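Teaching the arm where the shelf is

If you followed the last part, you have power to the arm, the joints home without complaint, and you are itching to make it pick something up. I know the feeling! But spend one evening on reach first, and the picking will go much more smoothly. We did ours at the Hurkholm shop in November, with the heater on and plenty of tea.

Start with the shelf. Any metal unit will do, as long as it doesn't rock. Load the bins you plan to use, push them to one side of the lower level, and leave the rest of that level clear so you have room to be clumsy.

Next, put tape on the floor. Ours is a square of yellow tape on the carpet, and it gives you something to come back to when things get nudged – and they will get nudged.

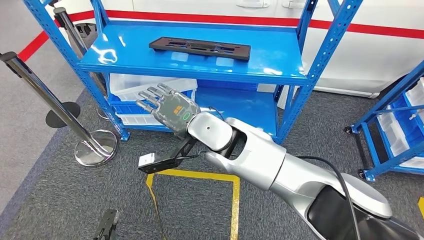
Reaching for the lower level, with the taped square on the carpet underneath.

Now bring the hand toward the bins by hand-jogging, slowly, and stop 40 mm short. Save that pose as your approach point. Back away, run it again, and check that it stops in the same spot. If it drifts, redo the wrist before you touch anything else (I spent ages blaming the shoulder).

Watch the cable while you do this. Leave a generous loop by the forearm, and make sure it never pulls tight at full stretch.

Once the approach repeats nicely, save the file under a new name and move on to closing the fingers.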